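Set Up a Poker Corner in a Small Room

I love a game corner that's ready when friends walk in! Ours in Rimiddale took one January afternoon.

Start with the walls. Big swirly wallpaper in mint and charcoal makes even a plain corner feel like fun.

Next, fix a rail along the back wall and hang a basket from it for small packages. A wire-mesh organizer is great for pouches (get one with two compartments, you'll fill both).

Keep the chips in their case and open it on the floor against the back wall, so every color is easy to grab. Then deal!
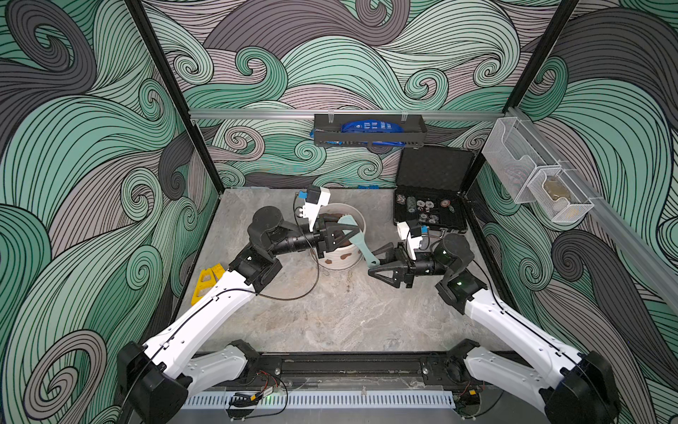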